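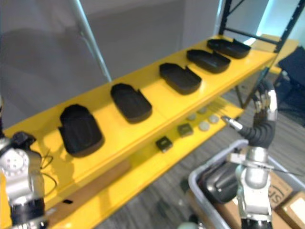 Ghada Awwad would have liked a longer stop at the parts shelf, and wrote in the visitor book that ten more minutes there would have been worth skipping the talk for. Her other comment was that the station should be run slower for visitors, so that people at the back can follow which hand is doing what.

Both points have been passed on to the Trarkik team.

Parts shelf, Trarkik station. Black trays on the top level, gray discs and small square parts underneath. The hand on the right arm is up at the edge of the shelf.

Statgate Open Day, Ornusville
Jul 15, 2023

Statgate opened its Ornusville workshop to the public for one day this summer. The workshop is a single hall of 3000 square feet with offices along the street side. It is normally closed to visitors. The sign-in sheet shows 113 names, most of them from town, plus two school groups and a few people from other shops in the county.

Visitors went through in groups, with 19 people as the limit for each group. The limit came from the fire plan. A few people who arrived at noon had to wait for a place, and coffee was put out for them in the front office.

Trarkik is the name of the project, and Hầu is the name the team uses for the two-arm robot that does the shelf work. The project is about picking small parts and putting them into trays. In a factory this job is called kitting. One tray goes to one worker, and the tray has to hold the right parts in the right places before the worker starts. It is dull work for people and it is hard work for robots, as several visitors found out when they tried to steer the arms themselves.

At the parts shelf

The demonstration ran on the half hour. An engineer gave a short talk first, then started the program from a laptop and stood back behind the tape with everyone else.

Each run had the same steps. The robot looked over the shelf, picked a part, brought it up to a tray and let go. If the part was lying badly, the robot tried again from another side. After three failed tries it stopped and waited for a person. This happened in the second run of the morning with a disc that had slid under another one, and the engineer moved it by hand and started again.

The rack is painted yellow and the trays are black. One visitor asked if the colors matter to the cameras. They do to some degree – the software was set up on this rack and does worse on bare steel. The team wants to fix that before the system goes anywhere else.

Thin parts are the hardest. A flat disc on a flat shelf gives the fingers very little to hold. The hand has to get a fingertip to the rim and tip the disc up before it can close on it. In the March trial the robot made 1764 picks over several days, and most of the failed ones were discs. Square parts gave much less trouble.

Steering by hand

In the afternoon the program was turned off and visitors could steer one arm at low speed. The other arm was locked. Children under twelve needed an adult next to them. The task was to move a foam block from the table into a box, and nearly everyone needed more than one try. The line for this was the longest of the day and it was still going at closing time.

The steering controls are the same ones the team uses for teaching. An operator does the job by hand many times and the recordings are used to train the software. Operators work in short shifts and change over often, since small errors creep in when the wrists get tired.

Talk in the front office

The talk covered the first two years of the project. It was given twice with the same slides. The second time there were more questions, and the part on cost was dropped to make room for them. Slides can be requested from the front desk by email.

Questions from visitors

How fast is it? Slower than a person. A trained worker fills a tray well ahead of the robot, and the team said so in each talk. Its use at present would be for night work or for parts that are unpleasant to handle.

Why fingers and not a suction cup? A suction cup would do well on the discs. It would do badly on wires and on anything with holes. The team wanted one hand for all the parts, and accepted that some of them would be slower.

Is it safe to stand next to? The arms slow down when someone crosses the tape and stop if they touch anything they did not expect. Visitors were still asked to stay behind the tape during the runs.

Does it know what the parts are? It knows the parts it has been shown. A new part takes a day or so of recording before it can be picked with any success.

Will it be sold? There is no date for that. Statgate plans a longer trial at a customer site first.

Notes for next time

The hall was loud when the compressor ran, and people at the back missed part of the explanation. A microphone will be used next year. There were not enough chairs for the talk. Parking on the street side was full early, and the lot behind the building was open but had no sign. Several people also asked for the times of the runs to be posted at the door – that will be done.

A gray umbrella and a child's sun hat were left in the front office. They can be picked up there during working hours.

School groups that want to visit outside the open day can write to the front desk. Visits of this kind are held on weekday mornings and last one hour, with a demonstration at the parts shelf and time for questions.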